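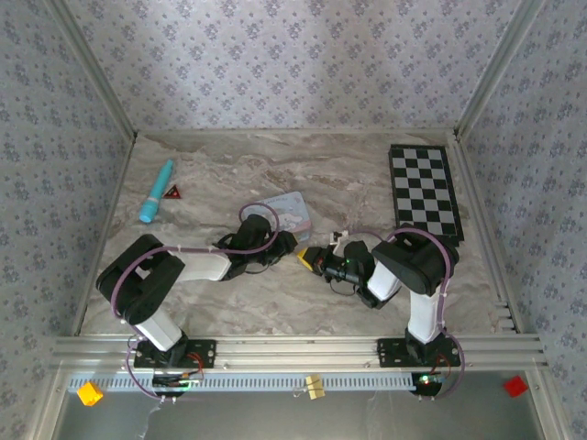
One reader of the June edition of this guide wrote in to say that the app had credited a goal to the wrong player, and asked whether the figure could be put right after the match was closed. It can, as long as you have an editor login for the team.

4.3 Correcting a goal in Warow Match Log

Before you start, sync the app and check that no one else has the match open.

1. Open Season, then Matches, and tap the match you want to change.

2. Tap Unlock. A closed match stays unlocked for 10 minutes.

3. Choose Timeline and find the goal. Goals are listed by minute, so a late winner will be near the bottom.

4. Tap the scorer's name and pick the right player from the squad list. Substitutes appear only after the minute they came on.

5. Check the assist. The app clears it when the scorer changes – enter it again if there was one.

6. Tap Save, then Lock.

Note: Own goals are entered under the team that conceded. In a Bavari v Sopacua match, an own goal by a Bavari defender is logged under Bavari and counts toward the Sopacua score.

Note: Player totals update at the next sync. League tables do not change unless the score itself has changed.

Caution: Do not delete a goal and add it again. Deleting removes the minute and any notes attached to it, and these cannot be restored.

Caution: If a player has changed clubs, choose the entry with the club name for that season. A player listed at Zumwood and later at Sopacua has two entries, and career totals are taken from both.

If Save is grayed out, the squad list is over 66 names and must be trimmed under Team, Squad, Inactive. Correction history holds the last 1000 changes and can be exported from the same menu.

Section last revised 2025-12-06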